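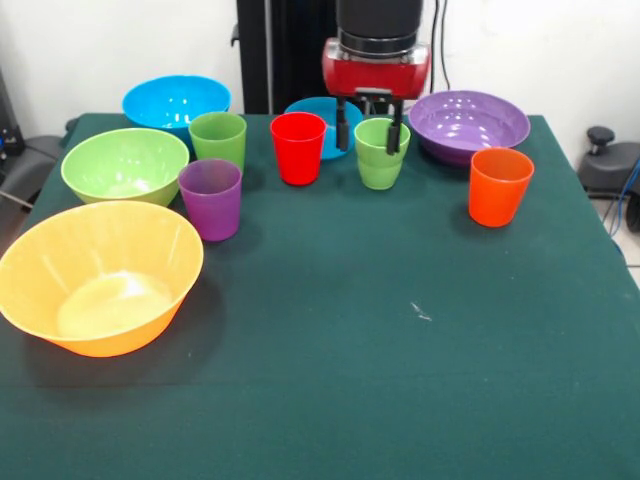
Bowls and cups on the green cloth

Coloured plastic bowls and cups: how do I store them so the colours stay together?

Posted in Kitchen and Pantry by Patotside

Hello all, hoping for some neighbourly wisdom. I've ended up in charge of the plastic tableware for our picnics and birthday lunches, and I'm very fond of it, because nothing cheers up a table like a bit of colour on a dark green cloth. There's a big yellow-orange bowl that does for chips or salad, then green, blue and purple ones, and tapered cups to drink from. We have red cups, green cups and a purple one that the little ones argue over every single time.

My trouble is putting it all away. The bowls aren't all one size, so if I match them by colour with the cups the stack leans, and if I stack by size then no one can find "their" colour. I have one deep drawer and one shelf, and the shelf is 25 cm high. I tried a tub called the Relo, but the large bowl wouldn't sit flat in it and I took it back.

Should I be sorting by colour, by size or by what the thing is? And does anybody keep the cups inside the bowls, or do they end up jammed?
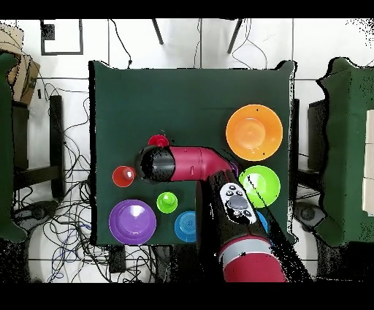 Penrose
Size first, always, and let the colours fall where they may! I did it by colour for years (our set has been going since my eldest started school) and every stack slid over the moment I opened the drawer. Put the biggest on the bottom and work upward, and keep the cups in a stack of their own lying on its side at the back. The kids will still find their favourites, believe me, they can spot a purple rim from across the yard.

What I do before anything goes away:

Lay the whole lot out on the table first
Spread everything out with space between the pieces so you can see what you've got. I turn each one over and check for cracks, and anything split goes straight to the shed for potting mix.

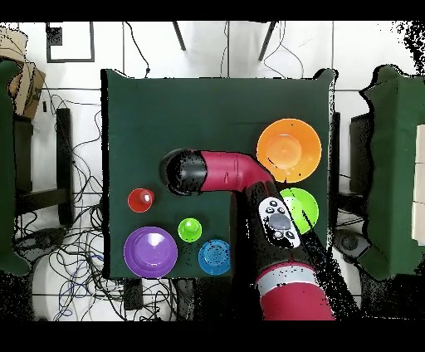 Group the shapes before the sizes
Wide pieces in one spot, cups in another. Only then start nesting. If something won't drop in easily, take it back out and give it its own place, because forcing it is how you get two cups that never come apart again. A little warm water around the outside one usually frees them, with cool water in the inside one.

Make sure it's all properly dry
I leave ours on a rack overnight. Stacked damp, they get that musty cupboard smell, and then you're washing the lot again on the morning of the party, which I have done in May with a house full of relatives and don't recommend.

As for cups inside the bowls, I do put a couple in the big one when we're heading to the park, with a tea towel tucked around them so they don't rattle.
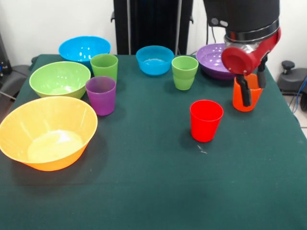 At home, though, I'd keep them apart, mainly so that whoever is setting the table can grab a stack of bowls in one hand and the cups in the other. Your 25 cm shelf sounds fine for the bowls. Mine is lower than that and I manage, though I do have to slide the stack out on a tray to get at the bottom one. An old baking tray is perfect, and you can wipe it down whenever there are crumbs.

Zodier
I just chuck ours in a basket. Cups go in last. Works for us.

Patotside
Thank you both! I'm going to try the tray this afternoon, and I think I'll put the purple cup right at the bottom of its stack and see whether that buys me one peaceful lunch. Penrose, do you wash yours in the dishwasher or by hand? Our yellow-orange bowl takes up half the bottom rack and I never know if it's worth it.

Penrose
By hand for the big one, top rack for the cups. I do the bowl last, once the sink has room for it.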